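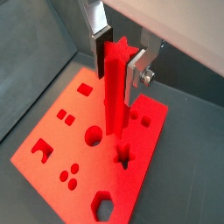 June 14, 2019
Nornwood manipulation bench, insertion task
Entry by Gebremedhin Derese

Purpose of the session: to determine why the lateral correction stage leaves the star part short of its hole, and to decide whether the fault lies in perception or in the controller.

Configuration. Planner is Kosora, current main branch. Hole detection is the Quansah module with the retrained shape head. Force and motion control run under Esemden with the stiffness settings carried over from the cylinder work. No changes were made to the fingertip pads or to the camera mount.

Starting state. The board was placed at a diagonal to the enclosure walls so that the detector could not rely on axis alignment. The star prism was held upright between the two fingers, with its lower end just over the board near the center and the star cutout a short distance away, below and to the right in the wrist view. The correction stage is expected to close this gap before descent begins.

Observations, perception. The detector returned the star hole with the correct label on every trial. Its center estimate was stable from one trial to the next. The yaw estimate was less satisfactory. A five-pointed star repeats every 72 degrees, and the module reports whichever of the equivalent angles scores highest. Between consecutive camera updates the reported angle sometimes moved from one equivalent to another. The planner treated each change as a true rotation of the target and issued a new wrist goal.

The segmentation step also deserves a note. Part and board are both red, and in the shaded region under the gripper the contrast between them is poor. The mask for the part leaked onto the board surface in several logged images, which pulled the estimated part tip toward the gripper shadow. The large round hole close to the tip was segmented cleanly throughout, as was the big hexagon toward the near edge.

Observations, control. Once the wrist goal began to alternate, the translation command was held back by the synchronization rule in Esemden, which requires rotation and translation to finish together. The lateral move was therefore never completed within the time limit. This accounts for the short stop without any fault in the controller itself. The log for the session contains 2,982 control records, and the lateral error curve is flat wherever the yaw goal is alternating.

Trials. A total of 13 were run. On the first ten the symmetry handling was left as found. For the last three, the yaw output was folded into a single 72-degree interval and the planner was instructed to select the equivalent nearest to the current wrist angle. Alternation did not appear in those three. The sample is too small to support a claim about insertion rate, and none is made.

Actions.
Move the folding step out of the test script and into Quansah, with the symmetry order stored per shape: star five, square four, hexagon six, circle unrestricted. The arch has no rotational symmetry and must keep its full range.
Add a hold on the yaw goal once the lateral error falls below threshold.
Review the part mask in shaded regions. Depth may be a better cue than color for this set - to be discussed before any relabeling is ordered.
Leave the Esemden synchronization rule as it stands. It was introduced in November for good reason, and the peg tests depend on it.

Open question: whether the tip offset from mask leakage is large enough to matter after the yaw correction. The logs should be replayed with the folded angle before further bench time is requested.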